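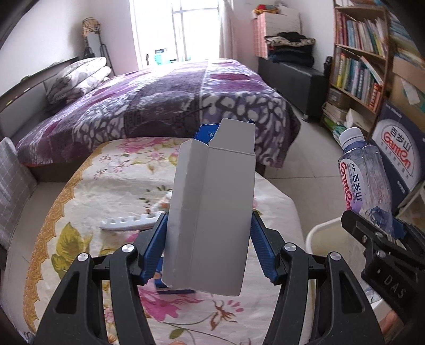 Bedroom clearing at Stustwood: a grey folded carton, small items set out on the peony sheet, the purple duvet on the second bed.

House Contents Packers and Sorters, Nirkby area
Part-time, fixed term from June
Posted by Ehlers House Clearance and Storage

Ehlers is looking for people to sort, pack and label the contents of furnished homes in and near Nirkby. Most of the work is in bedrooms, box rooms and lofts. We are taking on staff for the summer, with a chance of work into the autumn for those who want it.

The job

You will work in pairs, one room at a time. Beds are used as sorting tables wherever there are two in a room, so the bedding stays on until last. Small things go on one bed and soft things on the other. Furniture is moved by a separate crew and you will not be asked to lift wardrobes or carry mattresses.

On a normal day you will:

Empty drawers, shelves and bedside units on to the bed and group what is there.
Wrap figurines, ornaments and other small breakables in tissue and put them in the shallow trays.
Fold and bag duvets, sheets, cushions and curtains. Patterned sets are kept together, so please check that pillowcases match before the bag is closed.
Flatten used cartons. Torn ones go for recycling. Sound ones go back in the van.
Write a label for each box with the room, the bed or shelf it came from, and a short list of contents.
Put loose plastic parts in a clear bag marked with the room. Do not throw any away, even if you can't tell what they belong to. Clients ask for these more than anything else.
Keep papers, photographs, keys and money separate and hand them to the room lead.

Hours and pay

Shifts run from 8.30 am to 2 pm, with a half-hour paid break. You would normally be offered three shifts a week. The full contract for the season is worth 2,260 before tax if you work all the shifts you are offered. There is a further payment of 100 at the end of the season for anyone who has missed no more than two shifts. Travel from the Nirkby depot is in our van and travel time is paid.

Who we are looking for

No experience is needed. You should be able to stand and bend for most of a shift and carry a packed box up to 7 kg down a flight of stairs. Clear handwriting matters a good deal in this job. You will be in people's homes, sometimes with the family there and sometimes after a bereavement, so we need people who are polite and don't comment on what they find.

A driving licence is useful but not required. Applicants must be 18 or over and will need to give two references. One can be from a school, college or voluntary group.

Training

There is one paid training day at our Stustwood store. In the morning you will learn wrapping and box filling. In the afternoon you will pack a bedroom from start to finish using the Grotier label system, which we use for all our jobs. The store holds about 200 client lots at any time, so you will see what becomes of a box when the label is wrong or missing.

We supply gloves, aprons, tape, pens and tissue. Please bring flat closed shoes and your own lunch. There is a kettle in the van but no fridge.

How to apply

Send a short letter or email to Imke Kröger, Staffing, at the Nirkby depot. Tell us which mornings you can work, when you could start and whether you have any holidays booked over the summer. A CV is welcome but you do not have to send one. Handwritten letters are fine.

We will invite people in for a twenty-minute chat and a short packing task. You will be given a mixed pile of bedroom items and one box, and asked to pack and label it.

Questions about the work itself, including lifting, allergies to dust or feathers, and access to houses, should go to Carola Tiedemann, who runs the packing teams. She is at the depot after 2.30 pm.

We will fill places as suitable people apply and will take the notice down when the teams are full. If you have applied in an earlier year, please apply again, as we do not keep old forms.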